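**Ticket 131 — Vurketti fingers vs Dranden fingers, cloth slipping on pinch**
Opened by: Duyên Lương
Component: hand-held gripper, two-finger, wide lens
Firmware: same on both units, checked twice
Status: open, waiting on Durnbridge for pads

**Problem**

Running the two finger sets against each other on soft stuff before we order for the whole team. Rigid objects fine with either. Cloth is where it goes wrong. With the Vurketti set the reported width hits zero while there's still fabric in the pinch, so the log says "closed, empty" and the episode gets thrown out by the filter. Dranden set reads properly but lets go if the other hand pulls.

Expected: width never reads zero with cloth held, and cloth stays put under a gentle tug.

**Log**

09:40 — both units charged, lens wiped, zeroed on the desk. Zero drifted on the left unit straight away, re-zeroed. Fine after.

10:05 — first pass, left unit only, single layer of cotton. Slips out of the tips maybe one go in three. Double layer holds. Noted the tips meet slightly off, left one sits proud. You can feel it with a fingernail.

10:30 — two-handed pass.

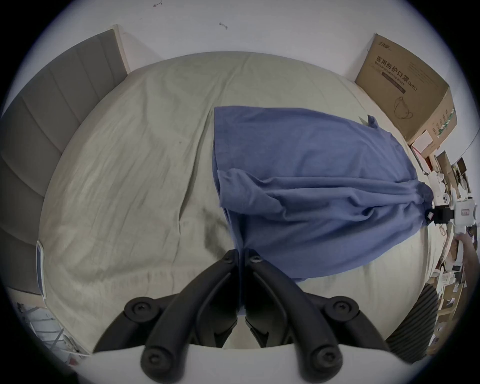 Pull direction matters more than I thought. Straight back towards the handle is OK, sideways is where the grip goes. In this one the right-hand unit has the corner of the blue cloth in its jaw and the black fingers are down at the bottom fold, so any tug from the right loads the tips side-on. Did it slow, then quick. Quick is worse, obviously. Width trace attached to the ticket (the second file, first one is from the wrong unit, ignore it).

10:50 — swapped handles over to see if the fault follows the fingers or the encoder. It follows the fingers. So not the encoder, good, those are the expensive bit.

11:15 — full close check. What I want to know is where zero really is.

Steps, if anybody wants to repeat it:

1. Power on, fingers open, wait for the light.
2. Squeeze the trigger all the way and hold. Log the raw count, not the millimetres. Mine came out at 2,366 on the Vurketti set, should be nearer 2,000 going by the sheet that came with it.
3. Look at the seam between the fingers from the camera's side. They should touch evenly along the inner edge. Mine come together nearly the whole way up, so by eye you'd call it shut.

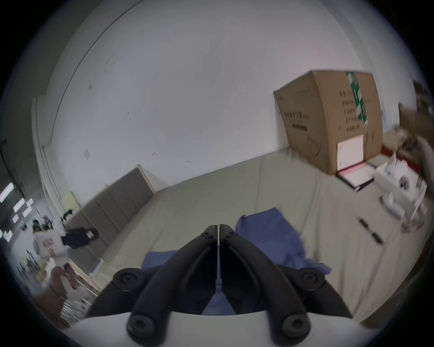
4. Open, put one layer of cloth between the tips, close again, log raw count again. If the two numbers match you have the same fault as me.
5. Slacken the tip screws a quarter turn, nip back up with the fingers held shut. Repeat step 2.

Did step 5 four times. Better the first time, no change after that. Don't keep going, the plastic round the screw doesn't like it.

11:50 — stretch test. One clamp holding the cloth at the left, gripper on the near side, then ease back till something gives. Easier to compare than two people tugging at eachother.

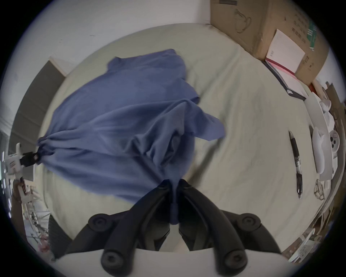

*Stretch test: cloth bunched in the black clamp at left, pinched in the fingertips at the bottom.*

Ran it 50 times per finger set. Vurketti held longer once it had a proper twist of fabric in the gap, but the width reading was rubbish for nearly all of it. Dranden read fine and let go early. Typical. Didn't have a force gauge so "early" means early compared to the other one, sorry.

12:40 — lunch

13:20 — tried the trigger curve. Default ramps up too sharply at the end of the squeeze, so people ease off without noticing and that looks like slip in the data. Flattened it in the config (`trigger_curve: linear`). Đỗ had a go blind, didn't know which setting was on, prefered the flat one both times. Small sample but I'm keeping it.

13:45 — two-handed again with the flat curve, same cloth, same sort of pull —

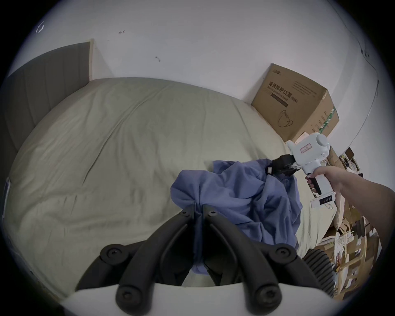

and the sideways slip is down on the Vurketti set. Still there on Dranden. So part of this was the trigger all along, and the rest is the tip surface. Width still reads zero with fabric in, which the curve was never going to fix.

**Where it stands**

- Zero offset on the Vurketti set: real fault. Workaround is to record the closed count per unit at the start of each session and subtract it. Script is in the branch, needs a review.
- Filter: please stop dropping "closed, empty" episodes until the offset is in. Flag them instead.
- Dranden tips: too smooth. Asked Durnbridge for the softer pads, no date yet, they said May for the last lot and that slipped.
- Trigger curve: linear on both units now. Don't reset to default!!

**Still to do**

- [ ] repeat the stretch test with something thin and slippery
- [ ] second opinion on the proud left tip
- [ ] rename the width trace files
- [ ] rerun step 2 on the spare unit when Đỗ is done with it

Leaving open. Ping me before swapping any fingers back, the left unit is set up for the rerun.

— Duyên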